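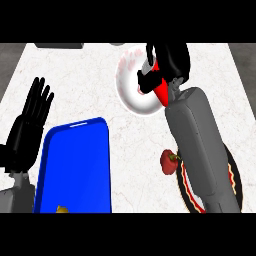
Drakos Hall opened its doors for an afternoon ahead of the autumn folk season, and I went along mainly to see what had become of the old listening room. It was closed for most of last year while the floor and the wiring were redone.

The tour started in the foyer with Styliani Michailidis, who books the acts. The main room now seats 275, a little fewer than before, because the back two rows were taken out to make space for the sound desk. The desk used to sit under the balcony, where the engineer heard mostly bass. Anyone who came to the Kirkarow shows a few years back will remember the vocals disappearing whenever the accordion came in.

The stage is lower than it was and has a ramp on the left side. Spyros Sfakianakis took us behind the curtain to the two dressing rooms. One has a piano in it for warming up. The other is small and was full of music stands on the day. There is still no loading dock, so bands have to bring their gear in from the lane, which is one-way and gets tight when the bakery van is parked.

At three o'clock the Perkoletti trio played a short set to show off the room. They did four songs unamplified, then the same opening song again through the PA. The unamplified version carried well to the side seats. From the back wall the guitar was a bit thin, and I moved forward after the second number. Orestis Petridis sang lead and talked between songs about learning the tunes from his aunt's cassettes.

After the set we were shown the tape archive upstairs. It holds 3025 recordings of concerts at the hall, on reel and cassette, and Markos Christodoulou is working through them one shelf at a time. He played us part of a Gellevberg set with a dog barking in the middle of it. Members can book a listening session, though there is only one pair of good headphones. The catalogue is on paper for now.

Tea and slice were served in the side room. The kitchen is unchanged, including the urn.

The season opens in May with a double bill, and the songwriters' night goes back to its monthly spot after that. An open mic will run before each one, with names taken at the door. Parking is on the street. The tram stop is closer than the car park behind the library, and that walk is uphill on the way home.

Filed under: Live Music, Venues, Folk & Acoustic

Contact | Copyright | Back to top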